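Imprimir | Enviar por correo

Gonçalo Veloso

1/ Llevo desde el sábado con torres de sobremesa viejas metidas en la cabeza y os lo tengo que contar, que en casa ya no me escucha ni el gato. Hilo.

2/ Abílio Baptista vació en septiembre el almacén de Sequeira y me ofreció las que quisiera. Le dije que dos. Me conozco, y sé cómo acaba el «ya que estoy».

3/ Una arranca y punto, le pongo Linux y para mi sobrina. La otra viene sin procesador y es la que me tiene entretenido. Me encantan las cajas de esta época: quitas el panel, la tumbas y tienes toda la placa delante.

4/ Lo primero que miro siempre es el zócalo. Con buena luz y de lado, que de frente los pines doblados se esconden. Si hay uno torcido — lupa, paciencia y nada de café antes. 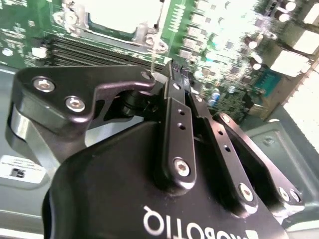
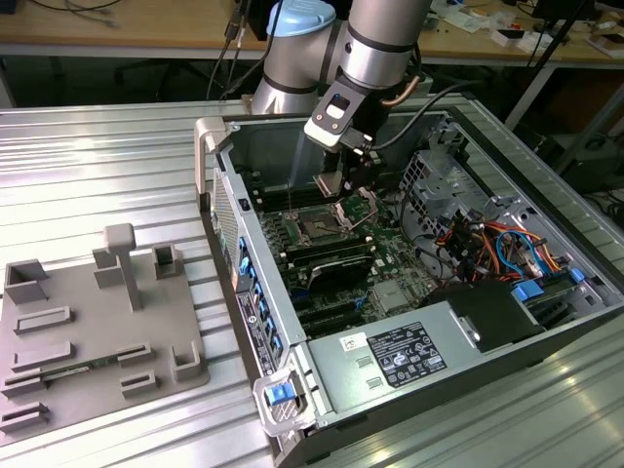
5/ De los cables de colores ya hablaremos, porque menudo manojo. Yo hago foto antes de soltar nada y pego un trocito de cinta en cada conector. La primera vez que no lo hice tardé una tarde entera en encontrar el del botón de encendido.

6/ La jaula de los discos se queda. Sé que hay quien la arranca para que corra el aire, pero quiero meterle dos discos para copias de seguridad y me viene de perlas.

7/ Memoria: tengo un cajón con módulos de Kadstead y Fostel mezclados, a ver cuáles se entienden. Los iré probando de uno en uno, que con todos puestos luego no sabes quién es el que protesta.

8/ Procesador de segunda mano en Brokirer: hay desde 12 euros. También vi uno «de coleccionista» por 300, que lo disfrute quien lo compre. Antes de pedir, apuntad el modelo exacto de la placa y mirad la lista de compatibles!! Lo digo por experiencia.

9/ Presupuesto total: hasta 40 euros con pasta térmica incluida. Si me paso, lo confieso por aquí.

10/ Me falta decidir el sistema para las copias. Se aceptan sugerencias, pero sencillitas — lo va a usar mi padre.

Comentarios

marisa_pc: Los dos discos en espejo y listo. Y una copia fuera de casa, por favor.

Abílio Baptista: Me quedan más torres, tú verás 😏

tornillosuelto: ¿La fuente la vas a aprovechar? Yo a las viejas les tengo respeto.

Gonçalo Veloso: @tornillosuelto primero la pruebo aparte, y si hace algún ruido raro, fuera. @Abílio no me tientes.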